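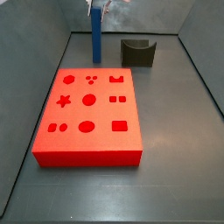

我到赫内尔实验楼报到的那个六月，雨下得没完没了，走廊里全是湿伞的味道。带我的老师把钥匙放在桌上，又倒了杯茶推过来，慢悠悠地说，你先别急着写代码，坐下来看它干一天活，看完了再跟我讲你看见了什么。

于是我就坐下来看。那块红色的泡沫板上有九处形状各异的凹孔，星形的、圆的、椭圆的，还有三个小圆孔挤在一起的，我到现在闭上眼睛都能画出来。夹爪捏着蓝色的长块，一遍一遍地试。我们这个课题叫 Tranora，说起来也朴素：不给机器讲形状的名字，只让它凭碰到边沿时那一点点阻力，自己琢磨该往哪边挪。老师管这叫“摸黑找门”，我觉得这名字比论文题目好听多了（可惜审稿人不这么想）。

头一个星期真是难熬呀。长块老是卡在孔沿上，歪着身子，像个进错了教室又不好意思退出去的学生。我坐在旁边替它着急，手心都出汗，恨不得伸手进去扶一把。老师就笑，说你扶了，那一次的数据就得扔掉。

后来我们改了一处很小的地方。原先的做法叫 Nirero，碰到阻力就整个抬起来，重新瞄准，再往下放；新的做法是不抬，贴着表面轻轻地蹭，像冬天夜里怕吵醒家里人，用手指头沿着墙去找开关那样。我把两种做法各跑了一整轮，前前后后加起来是 2435 次，旧法每百次能放进去 76 次，新法是 80 次。四个点，写在表格里瘦瘦的一行，我却高兴得中饭都忘了吃，跑到楼下给母亲打电话，她听了半天，问我：那它累不累？

我把这句话学给老师听，老师端着茶想了很久，说，累倒不累，可夹爪的软垫磨得比从前快，蹭来蹭去总是要磨的，你把这一条也写进去。我就老老实实写了，还附上了换下来的 7 副软垫的厚度。

傍晚楼里的人差不多走光了，克里斯蒂安森公司送新垫子的箱子还堆在门口没拆。我搬了把椅子坐回老地方，雨还在下，我按了开始，看着夹爪一点一点往下落，不知不觉把自己的呼吸也放轻了。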